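中古デスクトップPCの分解と部品再利用に関する調査
「捨てるのはもったいない」は本当か

情報環境実習 II 最終報告書
班長・執筆 久保 ゆうと（Yuto Kubo）

1. はじめに

この報告書は、学内で更新時期を迎えたデスクトップPCを分解し、取り出した部品がどの程度再利用できるかを調べた結果をまとめたものである。実習の募集要項には「まだ使える部品を救い出し、資源循環に貢献する」と書いてあった。正直に書くと、筆者はこの文章をあまり信じないまま班に入った。使える部品が入っているなら、なぜ機械ごと使い続けないのか。分解にかかる人の時間は資源に数えないのか。この二点について、要項にも事前講義の資料にも説明がなかった。

担当教員に質問したところ「それを調べるのが実習です」と言われたので、調べることにした。

2. 対象と方法

対象は13台のタワー型デスクトップである。学科の倉庫に積まれていたもので、型や年式は揃っていない。記憶装置のデータ消去は情報センターが事前に済ませているという説明だったが、消去記録を見せてもらえたのは一部だけで、残りは「済んでいるはず」という口頭の回答だった。そのため、ディスクは動作試験の前に班でもう一度消去した。この作業で最初の予定が丸二日ずれた。

分解の手順は、Gemthorpe 社の回収業者向け手引きに沿った。順序は次の通り。

電源ケーブルを抜き、電源ボタンを長押しして放電する
筐体を横に倒し、側板を外す
内部の配線を撮影する
記憶装置を外す
拡張カード、メモリを外す
CPUクーラーとCPUを外す
電源ユニットを外す
マザーボードを外す

手引きでは1台の標準作業時間が20分とされている。熟練した作業者の数字だと思われるが、手引きにその断り書きはない。20分でできることを前提に採算を計算している章まであるので、ここは疑ってかかる必要があると考えた。

作業時間は、側板のねじに触れた時点から最後の部品をトレーに置いた時点までをストップウォッチで測った。部品の試験は、メモリは検査ソフトを一巡、ディスクは自己診断情報の読み取りと全面読み出し、電源ユニットは市販のテスター（Woltine 製）による出力電圧の確認とした。マザーボードの試験は、同じ型の正常な部品が揃った場合に限って行った。

3. 作業時間の結果

13台の合計は383分だった。1台あたりに直すと30分弱で、手引きの約1.5倍になる。休憩、ねじを床に落として探した時間、工具の取り合いは含めていない。含めたらもっと悪くなる。

時間を食ったのは意外にもねじではなく配線だった。電源から出ている束は、一度ほどくと元の経路に戻すのが難しい。ドライブケージの裏を通してあるものは、先にケージを外さないと抜けない機種と、先に配線を抜かないとケージが外れない機種があった。手引きには前者のことしか書かれていない。後者の機種で手引き通りに進めた班員が、SATAケーブルのコネクタを一つ割った。班員の不注意として記録するように言われたが、筆者は手引きの不備だと思うので、そのように記録した。

工具不要をうたう留め具も、期待したほど役に立たなかった。レバーやラッチを動かせばドライブが外れる設計になっていても、その手前をケーブルがふさいでいれば、結局はケーブルから始めることになる。「工具不要」と「手間不要」は別の話である。

練習による短縮はあった。最初の3台と最後の3台を比べると、最後のほうが明らかに速い。ただし最後の3台はたまたま同じ機種で、慣れの効果なのか機種が揃っていた効果なのか、この実習の組み方では区別できない。中間発表でこれを「習熟効果」と書いたところ褒められたが、取り下げる。

4. 部品ごとの所見

4.1 メモリ
試験に通る割合はもっとも高かった。小さく、軽く、静電気にさえ気をつければ外すのに一分もかからない。再利用を真面目に考えるなら、まずここだけをやればよいという気がする。問題は容量である。試験に通った大半は、いま使われている機械に挿しても意味のない容量か、規格が古くて挿さらないものだった。「動作する」と「使い道がある」を同じ欄で数えている先行の報告書が複数あり、これらの再利用率はそのまま受け取れない。

4.2 記憶装置
読み出しに異常がなくても、通電時間の長いものを人に渡してよいのかという判断が残った。班の中でも意見が割れた。筆者は渡すべきではないという立場である。壊れたときに失われるのは部品ではなく、中に入れた人のデータだからだ。最終的に、消去済みのものを次年度の実習教材に回すことで妥協した。

4.3 電源ユニット
テスターではほぼすべてが正常値を示した。しかし、このテスターは負荷をほとんどかけない。負荷のない状態で正しい電圧が出ることは、電源が健全であることの証明にはならない。販売元の Woltine の説明書には「良否が一目で分かる」とあるが、一目で分かるのは完全に死んでいる電源だけだと思う。よって電源ユニットはすべて「判定保留」とした。

4.4 マザーボードとCPU
CPUを外す作業は、班で一番人気があり、一番危なかった。固定金具を起こし、CPUを真上に持ち上げる。これだけのことだが、ソケット側にピンが並ぶ型では、開いたままのソケットに工具や指先が触れるとそれで終わりになる。
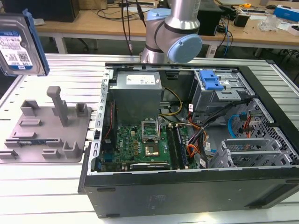 保護カバーの予備を用意しておくべきだった。カバーは新品の基板に付いてくるもので、中古機の中には当然入っていない。途中から厚紙を切って代用したが、紙の繊維が落ちる可能性を指摘され、これも良い方法とは言えない。結局、CPUを外したあとの基板は再利用を主張できる状態になく、金属回収に回すのが妥当と判断した。それなら最初からCPUを付けたまま保管するほうがましである。部品を救い出すつもりで分解した結果、分解したこと自体が基板の価値を下げている。これは今回の実習でもっとも皮肉な結果で、筆者は要項の「救い出し」という言葉を次年度から削ることを提案したい。

4.5 グラフィックカードほか
拡張カードは、挿さっていた機械と挿さっていない機械があり、性能面で現在需要がありそうなものはなかった。ケーブル類は袋に分けて保管したが、何に使うのかは決まっていない。

5. 手引きに対する疑問

Gemthorpe の手引きのほかに、Drilstead 社の公開している分別表も参照した。両者は電源ユニットの扱いが食い違っている。前者は「未開封のまま部品として出荷」、後者は「筐体と基板に分けて素材として出荷」を勧める。どちらも自社の方法が環境負荷を下げると書いているが、比較の条件が示されていない。輸送距離を含めたのか、人件費を含めたのかも不明である。問い合わせのメールには、本稿の提出時点で Drilstead から返事がない。Gemthorpe からは製品カタログが届いた。

作業台についても一言書く。静電気対策マットは机の数に足りず、交代で使った。金属の台に直接基板を置かないという基本は守ったが、忙しくなると守れているか怪しい場面があった。試験で不良となった部品のうち、何点かは分解前から不良だったのではなく、班が壊した可能性がある。分解前に起動試験をしなかったため、確かめる方法がない。これは計画段階の失敗であり、筆者の責任である。

6. 費用の見積もりについて

中間発表では、回収した部品の市場価格を足し合わせて「利益」を出した。この計算は撤回する。中古価格の一覧サイトから最高値に近い数字を拾っていたこと、売れ残りを考えていないこと、学生の作業時間をゼロ円としていたことの三つが理由である。作業時間に学内アルバイトの時給を掛けるだけで、手元に残る金額はほとんど消えた。試験の時間まで加えると赤字になる。

Tikkanen の教材キットを使った別の班は、同じような分解で黒字になったと報告している。ただし、あちらは機種が統一されており、配線図も付属している。現実の倉庫にある機械はそのように揃っていない。

7. まとめ

廃棄予定のPCを片端から分解することには、筆者は賛成できない。分解前に起動試験を行い、動くものは基板に触らず丸ごと転用し、動かないものだけを開ける。開けた場合もメモリと記憶装置までで止め、残りは業者に渡す。これが今回の結果から言える範囲の提案である。台数が少なく機種もばらばらなので、他の大学や事業所に当てはまるとは主張しない。

一方で、分解の教材としての価値は認める。ケーブルの引き回しや留め具の順序は、図面を見ているだけでは分からなかった。ただし、それは教育の効果であって資源循環の効果ではない。二つを同じ予算の名目に入れるのはやめたほうがよい。

8. 次年度への引き継ぎ

起動試験の記録用紙は班の共有フォルダに入れた。
ソケットの保護カバーを先に買うこと。
7月は実習室の空調が夕方に止まるので、試験は午前に回すこと。
外したねじは機種ごとに袋を分ける。混ぜた袋が棚の二段目に残っているが、もう戻せない。
電源ユニットの負荷試験は、電気系の研究室に装置を借りられるか要相談。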